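4. Preparar o posto de dobragem (turno da manhã)

Escrevo esta parte a pensar em quem vem da dobragem manual, como eu vim. Na Zemolwood dobrei panos à mão durante mais de 13 anos, e a primeira semana com a pinça custou-me um bocado, confesso!

1. Ajuste o arnês antes de pegar na pinça. As fivelas ficam junto ao ombro, sem apertar.
2. Ponha a fita da cabeça e incline o aparelho para a mesa.
3. Prenda o cabo à frente da roupa, com folga para se dobrar à vontade.
4. Pegue no pano pelo meio, feche devagar e levante.
5. Pouse, abra, e só depois passe ao seguinte.

Nota: trabalhamos sempre 2 pessoas por sala, cada uma com a sua pinça. Combinem quem fica do lado da mesa, poupa muitos encontrões.

Cuidado: não meta os dedos entre as garras para endireitar o pano. Abra primeiro (eu sei, a tentação é grande).
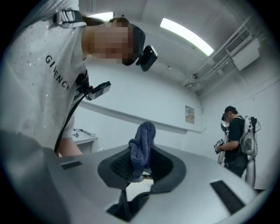

O que mudou para nós? O Danilo Lagman passou da dobragem para a revisão dos registos, e eu agora ensino quem chega. As pausas são de 2 em 2 horas e contam como trabalho, isso ficou escrito. Do que tenho saudades é da conversa à volta da mesa, porque agora cada um vai mais calado, atento às mãos.

6. No fim do turno, desligue tudo, pendure o arnês e avise a Mali Parry se alguma fivela estiver gasta.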